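# Buying off the plan: what the brochure leaves out

Most people who buy a new-build home now do it before there is a home to walk round. They choose a plot from a site map, a layout from a folder and a kitchen from a wall of sample doors. By the time the roof is on, the money is committed.

The Brudadis development on the edge of town is a fair place to look at how this works. It has been sold in phases, and the second phase was released in August, with every plot offered off the plan. Buyers paid a reservation fee of £1,000, which held the plot while their solicitor looked at the contract. The builder, Fokar, gave them six weeks to exchange.

That is a fairly short time. A mortgage offer can take most of it, and searches can take the rest. Buyers who had a broker and a solicitor lined up before they reserved got through without much trouble. Those who started from nothing on the day they paid the fee spent the last week on the telephone. An extension was possible but had to be asked for in writing, and the sales office was not obliged to grant it.

## The fee

A reservation fee is not a deposit. It comes off the price if the sale goes through. If the buyer pulls out, the builder can usually keep some of it to cover costs, and the reservation form should say how much. Read that line before signing. On the forms used at Brudadis it was on page 2, below the plot details, in the same type as everything else, so there was no excuse for missing it. Plenty of people did.

The deposit proper is paid on exchange. Ask where it will be held and what protects it if the builder fails before completion. The warranty provider normally covers this up to a limit, and the limit should be in the policy summary. If the summary has not arrived by the time the contract does, hold the contract back until it has.

## Plans and measurements

Floor plans are drawn to sell houses. Rooms are shown with furniture in them, and the furniture is not always the size of yours. Ask for the dimensioned drawings, the ones with figures on every wall, and check what the figures are measured to. A bedroom measured into the window recess will look better on paper than it does with a wardrobe in it.

The contract will almost certainly let the builder vary dimensions by a small amount. It may also allow a change of materials for others of similar quality. This matters most for windows, floor coverings and kitchen units, where "similar" can be argued over for months. Buyers who care about a particular finish should have it named in the specification attached to the contract.

The Le Goff house type, the most popular of the three-bedroom layouts, had its boiler moved from the utility room to a landing cupboard between the two phases. The change was sensible enough -- the pipe runs are shorter -- but it took away the only large cupboard upstairs. People who had fallen for the show home found out from the drawings, or else on moving day.

## The show home

Show homes are worth visiting, more than once if possible. Take a tape measure. Open the doors, where there are doors; in some show homes a few have been left off to make the rooms feel bigger. Ask which fittings are standard and which are extras, and have someone in the sales office mark them on a printed list.

Go at a busy time of day as well as a quiet one. Listen for the road. Look at which way the garden faces on the plot you are buying, which may well be the opposite of the one at the show home.

## Running charges

Freehold does not mean there is nothing more to pay. Many new estates have shared land, such as play areas, verges and drainage ponds, that the council has not adopted. A management company looks after it and the owners pay. At Brudadis the work is done by Kevia, and the first year's charge was set at £50 a house while the planting was still being finished. Buyers should ask what it is expected to be once the whole site is built, how increases are decided, and whether the owners can change the company.

Get the answers through the solicitor. A remark made in the sales office is hard to rely on afterwards.

## Completion

The date given at reservation is an estimate. The contract will contain a long-stop date, after which the buyer can walk away with the deposit, and that is the one to plan around. Anyone renting in the meantime should try to move to a rolling tenancy, and anyone with a mortgage offer should check when it expires.

Book a snagging inspection as soon as the builder serves notice. An independent inspector will charge for it, but will look at the loft insulation and the brickwork above head height, which most buyers do not. Send the list in by email and keep a copy. 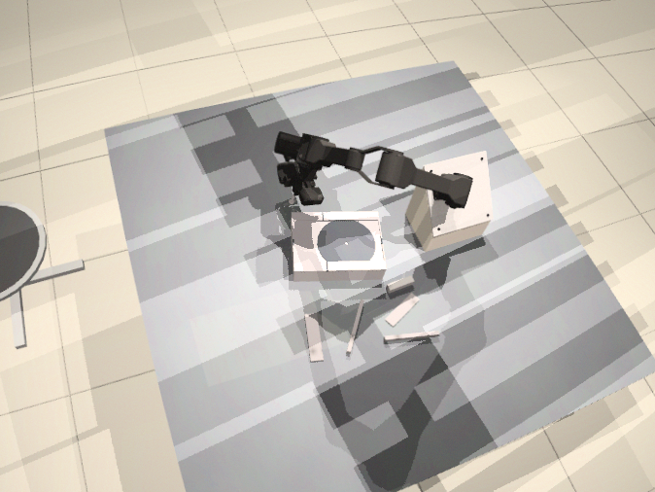 Faults found after moving in should be reported in the same way. For the first two years the builder is normally responsible for putting defects right, and after that the warranty covers structural problems only. Shrinkage cracks in plaster are usually treated as normal drying out, so leave decorating until the walls have settled, and keep the paint codes for when you do.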